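4.2 Recording examples in the simulated cell

Trinico learns from examples you record by driving both arms. Each task needs more than 200 examples. Load the Kedument room file before you start and check that both arms have come up on the table.
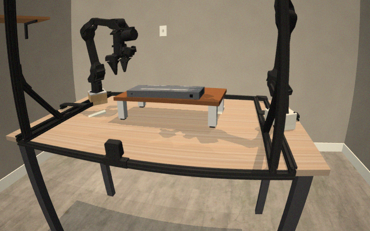
Last changed: September, by Tiburcio Aguirre

1. Open the Robles panel and choose your task.
2. Set the episode limit to 30 seconds.
3. Switch to the front view. Both grippers should be clear of the gray box.
4. Press Record, then move the arms with the hand controllers.

Note: Move at an even speed. Long pauses are kept in the recording and the model will copy them.

5. Change to the overhead view when you need to line up a gripper with the end of the box.

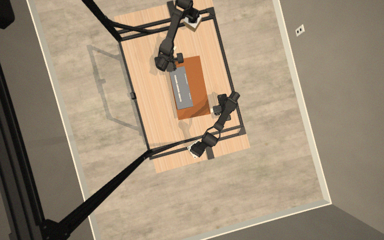 6. Press Stop, then mark the episode Keep or Discard.
7. Press Reset and wait for the arms to go back to their start pose.

Caution: Don't change the room file partway through a batch. Episodes from two room files can't be merged in Elska.

Save after every 30 episodes. Batch names can't have spaces.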